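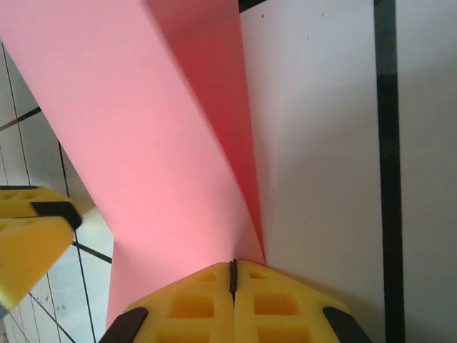
## 3.2. El pliegue como memoria del papel

**Figura 4.** Hoja rosa con un pliegue marcado. El tono pasa del salmón pálido a un rosa más intenso a lo largo del doblez.

Entramos ahora en la parte del estudio que más nos ha entusiasmado: la relación entre el gramaje, la dirección de la fibra y la permanencia de la marca. Quien haya encuadernado un cuaderno a mano sabe que el papel se deja doblar con gusto en un sentido y protesta en el otro, pero la bibliografía sobre papeles teñidos de uso escolar es sorprendentemente escasa (¡y eso que se fabrican toneladas cada curso!).

Trabajamos con 38 hojas del lote Vukitz y 26 del lote Pedix, acondicionadas en la misma sala y plegadas a favor y en contra de la fibra. Cada hoja se mantuvo doblada durante 16 horas bajo una placa lisa y después se dejó abrir sin tensión. El ángulo residual se leyó con transportador a los 10 minutos de retirar la placa. El protocolo completo está en el anexo B, con las correcciones introducidas en octubre.

Los resultados del lote Vukitz son preciosos por su regularidad. A favor de la fibra, el ángulo residual apenas varía de una hoja a otra; en contra, la dispersión crece y aparecen microfisuras en la cara exterior, visibles con lupa como una línea más clara. En el lote Pedix la diferencia entre ambos sentidos se atenúa mucho, lo que atribuimos a una orientación menos marcada de las fibras durante la formación de la hoja.

Conviene separar dos efectos que a simple vista se confunden. La curvatura suave cambia el color percibido por puro sombreado y desaparece al aplanar la hoja. La fisura, en cambio, deja al descubierto fibra menos teñida y permanece. El índice de Kwiatkowski, que adoptamos con una ligera modificación en el denominador, recoge solo el segundo.

Queda abierta la cuestión de la humedad. Las pruebas preliminares en la cámara Videtti apuntan a que un papel más húmedo acepta mejor el pliegue y se fisura menos, y lo tratamos en la sección 3.3.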